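Filtska Mesh Waste Bin, Black

A plain round bin for a bedroom, study or hallway. The sides are perforated mesh and the top is open, with no lid or pedal to go wrong. It takes a standard 12 litre liner, or you can use it without one for paper.

Height: 30 cm
Colour: black
Weight: 70 g lighter than our previous bin
Price: £7
Delivery: free on orders over £50

Empty it, wipe it with a damp cloth and dry it before putting it back. Do not use bleach.

Stands on the open floor of a bedroom, near the bed and a black chair.

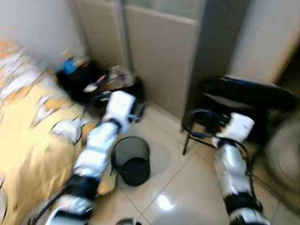

Returns

Send it back unused within 12 days for a refund. Orders placed before noon on Wednesday leave our Treltholm warehouse the same day.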